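Teaching grip by hand: first results from the cup task
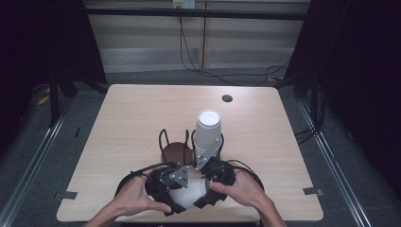 Juniper Ruiz-Ortega and Flurina Eder have been at this since March, and we finally have numbers to share! The idea behind Leltus is simple enough: a person does the job with the gripper in their own hands, and the policy learns from those recordings. We don't drive an arm from a joystick at all, so a new person can start recording after a few minutes of practice.

The training set now holds 2,000 demonstrations of handling cups. Trained on all of it, the policy finished 63 percent of its test runs on the arm, up from less than half with the old teleoperated set. Paper cups are a mean test – squeeze a bit too hard and the rim folds – so we're thrilled with that.

Most of the failures come from 2 causes: cups that stick together, and grasps that start too high on the wall. Terence Cheetham is working on the first one with a small twist before the pull, and his early runs look really promising. Flurina will show clips at the next group lunch.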